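Questions we get at the Flarklow paint counter, mostly about gray. We stock other colors. You wouldn't know it from the mail.

## Choosing a color

**How many grays do you carry?**

The Ondevach fan deck has 524 colors in it and 248 of them are gray, if you let us count the ones called "stone." We let ourselves count the ones called "stone."

**Can you just tell me the best one?**

No, but we can tell you the one that comes back the least, and it's Wet Slate at half strength. Ask for it at the counter by that name. It's not on the deck, and head office would prefer we stopped mixing it.

**Why did my gray turn purple?**

It was always a little purple. Most grays are a very tired version of some other color, and your living room found out which one. North light pulls the blue forward, and cheap warm bulbs can push a pinkish gray into territory best described as ham. Hold the chip flat against a sheet of plain white printer paper before you buy. The hidden color shows up fast when it has something honest to stand next to.

**Should I trust the color on your website?**

Trust it the way you'd trust a restaurant menu with photos. Your screen is lit from behind and your wall isn't. Borrow a deck from us for the weekend instead. There's a deposit, which we introduced after losing a number of decks to people who swore they were only going to the car.

**How big should a test patch be?**

Bigger than you've made it. A patch the size of a playing card tells you what a playing card would look like. Paint a piece of poster board with two coats, leave a bare border, and move it around the room over a full day. Behind the couch at 7 p.m. is where most grays confess.

**Is dark gray going to make the room look small?**

It might, and a small room painted white looks like a small room painted white. Dark walls blur the corners a bit, which some people find cozy and others find like sitting inside a boot. Try it on the wall you face least. If you're still fond of it after a month, keep going.

**Can I put two grays next to each other?**

Yes, and it often works better than one gray trying to hold up a whole room. Leave real distance between them. Two grays one step apart look like you ran out and guessed. Pick a charcoal for the lower part or the bigger surface and go at least four chips lighter for the rest. Watch what the daylight does, too – a plain light gray will go nearly silver on whichever side faces the window, and look quite ordinary around the corner.
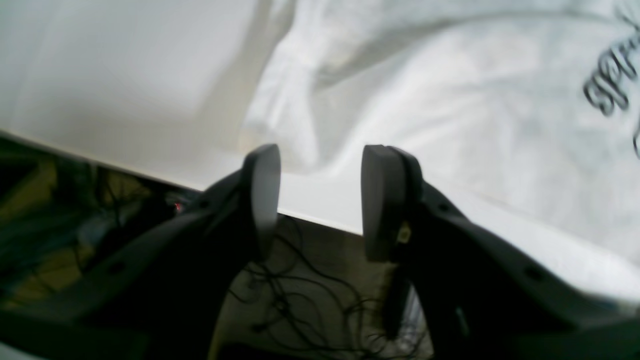 *Matte charcoal and light gray. The inner face of the left pad reads paler where it catches the light.*

**Do they have to match my floor?**

They have to be on speaking terms with it. Orange-toned oak plus a cold blue gray is the combination that brings most people back to us in April, right after the clocks change and they can see what they did. With a yellow or orange floor, stay with the grays in the back third of the deck, the ones that look faintly like mushroom soup.

## Finish

**What's the difference between matte and flat?**

On an Ondevach can, flat has less shine than matte. On some other cans they're the same thing, and on one imported brand we used to carry it was the other way around. Read the back of the label. The front is for show.

**Is matte washable?**

The scrubbable kind is. The regular kind can be wiped gently, once, by somebody who feels bad about it. After that you'll have a shiny spot where the stain used to be, and the shiny spot is permanent. Dark matte shows this worst of all. For hallways, stairwells, or anywhere a backpack travels, go up to eggshell.

**Why can I see every roller mark?**

Usually it's one of these:

- You went back over a section that had started to dry.
- You stretched the paint to avoid opening another can.
- The roller cover came free with the tray.

The fix is a light sand with fine paper, a wipe down, and one more coat, rolled top to bottom in one direction. Turn off the fan while you do it. We know it's warm.

## Primer, cans, and quantities

**Do I need primer?**

Over bare drywall, yes. Over glossy trim, yes, after sanding. Over a color much darker than the new one, yes, unless you enjoy buying a third coat's worth of the expensive stuff. We sell Tellix, gray-tinted on request at no charge, and under charcoal the tint saves you a coat. Over clean, dull, light-colored paint you can skip it and nothing bad will happen.

**My can says "paint and primer in one."**

So it does.

**How much should I buy?**

Measure the width of each wall, multiply by the height, and bring us the numbers. Please bring us the numbers and not "it's a regular bedroom." Don't bother subtracting the door. And if the job takes more than one can, pour them all into a big bucket and stir before you start, because two cans of the same gray are cousins at best.

**Can I return tinted paint?**

No. It goes on the oops shelf by the Lâm Street entrance, where somebody else's regret costs 18 dollars a gallon. The oops shelf is, as you might expect, almost entirely gray.

**How long does leftover paint last?**

Sealed, stored upside down, and kept from freezing, a few years. Write the room on the lid. "Gray, upstairs" will seem like plenty of information on the day you write it.

**Can you match a chip of my old paint?**

If it's the size of a quarter and clean, our machine does a decent job. If it's smaller, we do it by eye, which takes longer and involves some sighing. Old walls fade, so a perfect match to the original can still look wrong as a touch-up. Paint corner to corner and the eye lets it go.

## The counter

**When's a good time to come in?**

Before 9 a.m. you'll be in line with contractors, who are quick and don't want to discuss undertones. After 2 p.m. it's quieter and we'll discuss them as long as you like.

**My spouse and I can't agree on a gray. Do you help with that?**

We'll mix a sample of each. Past that, the parking lot is around back and you're welcome to use it as long as you need.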